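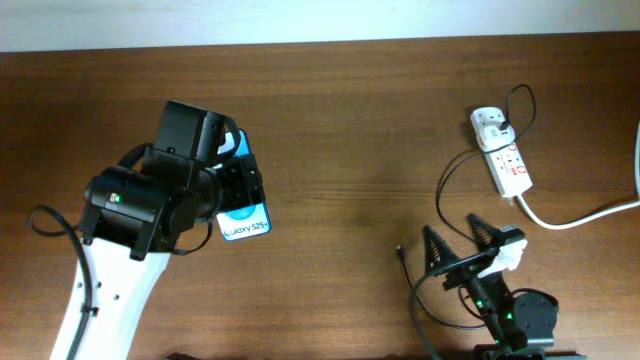
Page 9

What Happens to Actors After Their First Movie?
Film and Media project, final report
by Shoaib Pirzada

So I picked this topic in February, mostly as an excuse to watch movies and call it homework. My question was pretty simple. When a studio puts a brand new face in a lead role, does the studio stick with that person, or does it drop them after one try? I wanted to compare two companies that are known for launching newcomers, Muvel and Zidholm, and see which one treats its people better.

First I had to decide what a "newcomer" is, and this took me way longer than it should have. My first list had 16 actors. Then my project partner Lam pointed out that a bunch of them had done TV for years before their "debut" (the posters said "introducing," so I believed the posters, sorry!). If you throw out anybody who had a regular part on a TV show, you end up with 9. I went with the short list. Child roles and commercials I let slide.

For each actor I wrote down the debut movie, the next three movies, who produced them, and how big the part was. Part size was the annoying one. I started out timing screen minutes with my phone and gave up in the middle of the second movie, so I switched to billing order in the end credits. It's not perfect. One guy at Zidholm is billed second in a movie where he's in a coma for most of the story, and by my system that counts as a big part.

Muvel mostly signs people to a 3-movie deal, and you can really see it in the results. Their newcomers come back fast, usually in another love story, and usually with the same director. The parts don't get smaller, but they don't change much either. By the third one you kind of know which scene will be in the rain. After the deal ends, though, a lot of them go quiet for a while, and I couldn't tell from credits whether that was their choice or the studio's.

Zidholm is messier. They don't seem to lock anyone in, so some of their people never worked with them again and went off to comedies or thrillers somewhere else. I thought that would look bad for Zidholm, but those actors had the more interesting careers, at least to me. The best debut I watched for this whole project was one of theirs, Claditz, a spooky little family drama where the lead barely talks for the first half hour. I watched it twice, and the second time was not for research.

I also read old fan forum threads about the debuts, almost 1000 posts, which is where my weekends went. Fans are much meaner about a first movie than about a second one. People who called an actress wooden in her debut were saying they'd always believed in her a year later. I wanted to make a chart out of this, but I never found a fair way to score the posts, so it's just an impression.

If I did it again I'd pick one studio and go back further. I'd also start the credits spreadsheet on day one, with the columns agreed on, so Lam and I wouldn't have to merge two versions at 2 in the morning.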